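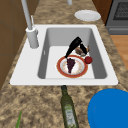 The sink, with the faucet on the left corner.

Brastodix speaker will not pair again after reset

radka_y
Hello all. I have the Brastodix small speaker since January. Last week I did the reset (hold the power key 10 seconds) and now my phone finds it, but when I press connect it says "pairing rejected". The tablet connects without problem. What can I try?

Edin P.
Delete the speaker from the phone's Bluetooth list first. The phone still keeps the old key.

radka_y
I deleted it two times, same message. I also turned the phone off and on.

hrvoje101
Then the tablet is the problem. This speaker remembers seven devices, but it talks only to one. Turn off Bluetooth on the tablet and try again.

Edin P.
I don't agree. If the tablet was holding the connection, the phone would not see the speaker at all. I think it is the firmware.

hrvoje101
Mine is visible also when it is connected. Maybe you have the older model?

radka_y
With the tablet off it is the same. The firmware page in the app shows only a white screen. I will leave it on the charger tonight and write again. 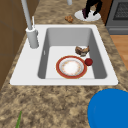

Byung-chul: Please don't update while it charges, mine stopped at the middle and I had to begin again. Hold volume down and the Bluetooth key together until you hear two beeps. This clears the list inside the speaker, the normal reset does not.

radka_y
Two beeps, and the phone is connected. Thank you!

Edin P.
Good, but I would still update it.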